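Wimirby needs people. Crew mostly, a few on-screen bodies, one person who can do sound and not complain about a cornfield.

Quick version: Wimirby is a low-budget feature, a slow ghost story set in a feed store, shooting for 18 days outside the town of Bosness starting the second week of February. Script is locked at 90 pages. Money is small but it's in the bank. Everybody gets paid, including extras. Posting this in August 2024 so people can plan their winter.

## Who we still need

**Sound mixer / boom.** One person, both jobs, sorry. Own kit preferred, we can rent if you don't have one. Lots of wind, lots of whispering. Send us something you recorded outdoors.

**1st assistant camera.** Two lenses, no zoom, lots of near dark. You should be comfortable pulling focus off marks with no monitor on the night stuff.

**Art department, two people.** Building, painting, hauling, aging things that look too new. The feed store set is half dressed already. If you can letter a sign by hand, say so in the first line of your email.

**Script supervisor.** We shoot out of order, badly out of order, the ending is on day three. First feature is fine if you've done shorts.

**Production assistants.** Driver's license needed for at least a couple of you. Early mornings. You will not be getting coffee all day -- okay, some days you will.

**Editor's assistant.** Starts after the shoot, remote OK. Syncing, logging, keeping the drives straight.

## Extras

Up to 200 people for the auction scene, which is one long Saturday. All ages, under 16 needs a parent there the whole time. Plain winter clothes, no logos, nothing bright white. No acting experience needed, you mostly stand and look at a man selling a tractor. You'll get a flat day rate, lunch, and a hot drink whenever we can manage one.

We also want a handful of locals for the church supper. Those people have to be free two evenings in a row in the same clothes, so please don't sign up for that one if you're a maybe.

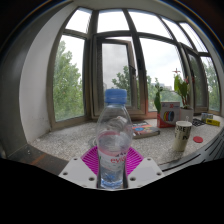 *Evian bottle, blue cap.*

## Pay and housing

Crew is a flat weekly rate, same for every department, paid Fridays. We'll send the number with our first reply so you're not wasting a call on it. Housing is shared, two to a room, at the Maes motel, ten minutes from set. Lunch and dinner on shoot days. Mileage paid if you drive your own car to Bosness, keep your reciepts. Days are twelve hours with lunch in the middle. Six day weeks. If we run over, the next call gets pushed, no arguing.

Not union. If you're in a union, check with them before you write to us.

## The boring but important part

It'll be cold. The store has no heat and the night exteriors are in an open field. Bring real boots.

There's one scene with a small controlled fire, and one with a dog. Tell us if either is a problem for you, we can schedule around most people.

No phones out on set. No posting photos until the picture is finished, that includes the extras.

Previous film was Zaltel, shot in a parking garage in nine nights. Sold 2,411 tickets over its whole run, mostly at small theaters that let us hang the posters ourselves. Happy to send a link to anybody seriously thinking about joining. It's rough in places, the sound espcially, see first job above.

## How to apply

Email the Wimirby production office. Put the job in the subject line. In the email:

- your name and where you'd be coming from
- what you've worked on, short list, student stuff counts
- one link, two at most
- any dates you can't do

Extras: just name, age, a phone snapshot of your face, and which scene. No resume please.

We're reading these as they come in and filling jobs as we go -- sound first, then camera. Calls will be short and probably in the evening. If you applied for Zaltel and didn't hear back, apply again, the inbox was a mess that year.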